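Why do glazed bowls shine?

Bowls and plates begin as soft clay. Clay is made of tiny flat bits of rock mixed with water, so it can be pressed into almost any shape. Once it dries, it goes into a very hot oven called a kiln.

The first firing makes the clay hard, but it still has tiny holes that soak up water. Potters fix this with glaze.
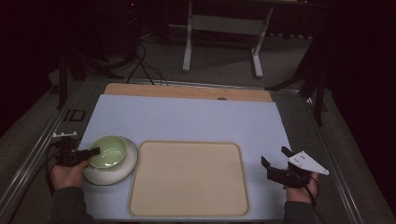 Glaze is a runny mix of water, ground-up minerals and colour. In the kiln the minerals melt, and when they cool they turn into a thin layer of glass. You can see the shine on the inside of the green bowl. A flat, matte surface like the tray's does not shine in the same way.

Colours come from metals. Copper often gives green – iron can give brown.

Try it: find a mug at home and look underneath. Is there a rough ring with no glaze?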